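Handout 4: Planning a Household Budget Around the Weekly Shop
Prepared by Jaqueline Zamudio for the Brirklow evening course in everyday money
Reading time: 9 minutes

Welcome back, everybody, and thank you for the lovely questions you left in the box last time. I have tried to work most of them in here, which is why this handout has grown a little longer than the one before it (I did promise to be brief, and I do mean to be, one of these weeks).

Last session we talked about fixed costs, the rent and the insurance and the phone, all the things that leave your account whether you are paying attention or not. Tonight we move to what I call the soft middle of the budget. Groceries and household goods sit there, along with birthday presents and the odd replacement lightbulb. You have more say over these costs than over your rent, and they are also much easier to lose track of.

1. Unit price

The sticker price tells you what you will pay at the register. The unit price tells you what you are paying per ounce, per sheet or per piece, and it is nearly always in smaller print on the shelf label. When there isn't one, divide the price by the quantity on the package. If a pack of 500 paper napkins costs 9 dollars, each napkin comes to 1.8 cents. Write that down in the back of your notebook, and next time you see a smaller pack on sale you will have something to hold it up against.
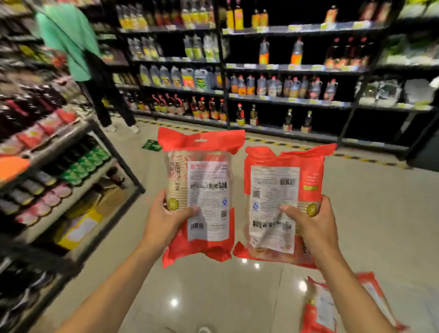

Is the bigger package always the cheaper one per piece?
Very often it is, but stores do sometimes price the middle size lowest, particularly during a promotion, so do the division each time. Remember too that food you throw away was never cheap, whatever the label said.

2. The spending ceiling

Let us suppose a household brings home 3,000 dollars a month. I ask my students to begin with 16 percent of that for groceries and household goods together, which gives 480 dollars. Please don't treat my 16 percent as a law of nature! A family with two teenagers will need more, and a person who eats lunch at work may need a good deal less. It is only a place to start, and after a couple of months your own receipts will tell you far more than I can.

Divide your ceiling by the number of shopping trips you make in the month. With four trips, our household has 120 dollars for each one. If you come in under, carry the difference forward - don't spend it on the way out of the store.

3. Planned and unplanned purchases

When you get home, take the receipt and a pencil and put a P beside everything that was on your list and a U beside everything that wasn't. Add up the two columns separately. I have done this with my own receipts ever since I worked in the accounts office at Softić, and I still get a surprise from the U column now and then (cheese, mostly).

Some U items are perfectly sensible. You saw the dish soap you always buy at a good price and you picked it up, and that is fine. What we are looking for is the pattern over several weeks, and whether the same kinds of things keep turning up.
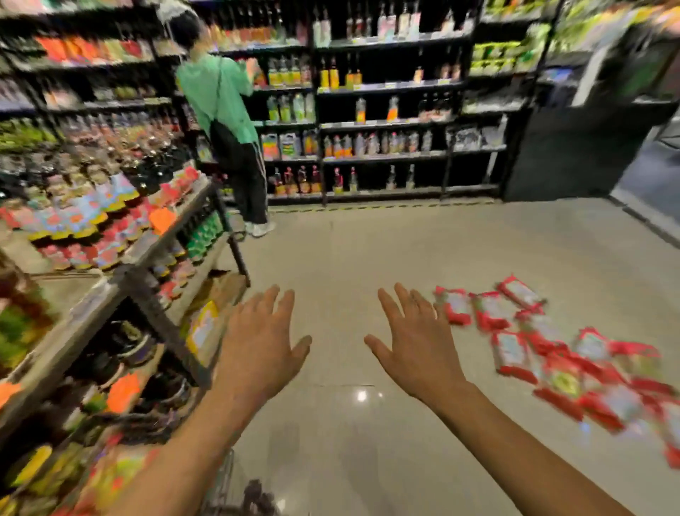
Red-wrapped packets in a supermarket aisle.

4. Seasonal spending

Holidays and family parties have a way of swallowing the grocery money. My suggestion is a separate line, filled a little each month. If you know you will want 240 dollars for the winter celebrations, and you begin in April and stop after November, that is eight months at 30 dollars each. Keep it in an envelope or a savings account, whichever you are less likely to raid.

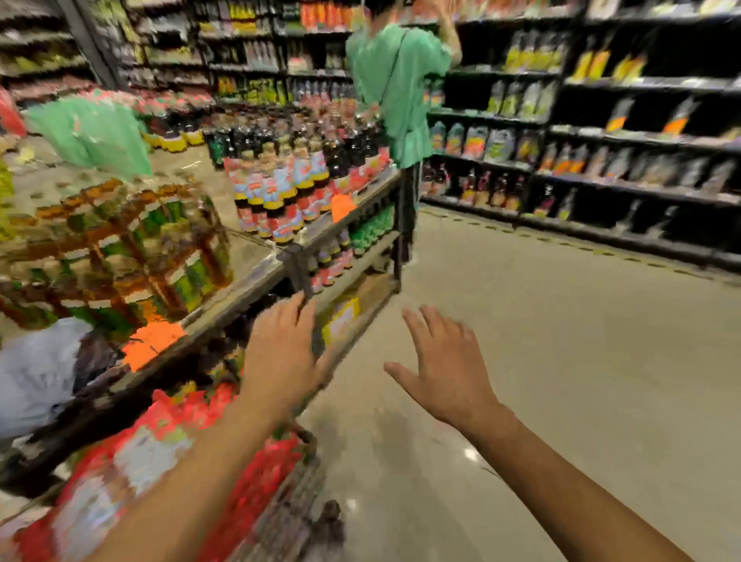 Where should I record cleaning supplies and paper goods?
Put them with groceries if you buy them on the same trip, because splitting every receipt is tiresome and most people give it up. If you buy them elsewhere, give them their own line.

For next time: bring one month of receipts marked P and U, and read the first part of the Jumum worksheet on debt.

Comments

Cistance: I tried the pencil method and my U column was longer than my P column. Humbling, but thank you.

patient_saver: Could you post the worksheet again? My copy is missing the second page.

Jaqueline Zamudio: Of course, I'll bring spare copies to class too!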